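Homska to open in November as Kadlec confirms cast

Production company Kadlec has confirmed the cast and release plans for Homska, the second feature from director Žofie Kopecký. The drama will open in Czech cinemas in November, with a British release to follow in the new year.

Letay Gebreyes takes the lead as Selam, a night-shift pharmacist who moves to a small spa town and finds that her predecessor's records do not add up. Arvid Backlund plays the town's doctor, and Bořivoj Krajčí appears as the hotel owner who rents her a room. Wendy Goodall has a smaller part as an English guest who has been staying at the hotel for longer than she admits.

Kopecký wrote the script herself over three winters. Her first film, Nesen, was shot almost entirely inside one farmhouse and went on to play at festivals in several countries. The new one is a bigger undertaking, with a larger cast and most of its scenes set outdoors after dark.

"I wanted a place where everyone is polite and you still don't sleep well," the director said at a press event in Brno. "Letay read the script on a train and rang me before she got off. We had not seen anyone else for the part and after that we didn't need to."

Gebreyes learned Czech for the role and performs about half of her dialogue in the language. Backlund, who is Swedish, plays his part in English and German.

Filming lasted 2 months and finished in the spring. The production built the pharmacy set in a former textile hall, where the crowd scenes were also rehearsed. In all, 296 local people were taken on as extras out of 1,486 who applied, and many of them appear in the long concert sequence near the end of the film.

The music is by the duo Hemus, who also scored Nesen. Their soundtrack album will be released on the same day as the film – on vinyl as well as digitally – with the first pressing limited to 3,250 copies.

Kadlec said a first trailer would go online next month. The running time has not been announced, and the film has yet to receive an age rating. Kopecký, Gebreyes and Krajčí are all expected at the premiere in Brno, where the screening starts at 7.30pm and will be followed by a talk with the cast. Tickets go on sale through the cinema's own box office.

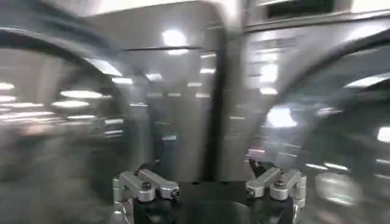 A gripper with silver metal fingers, against a blurred background.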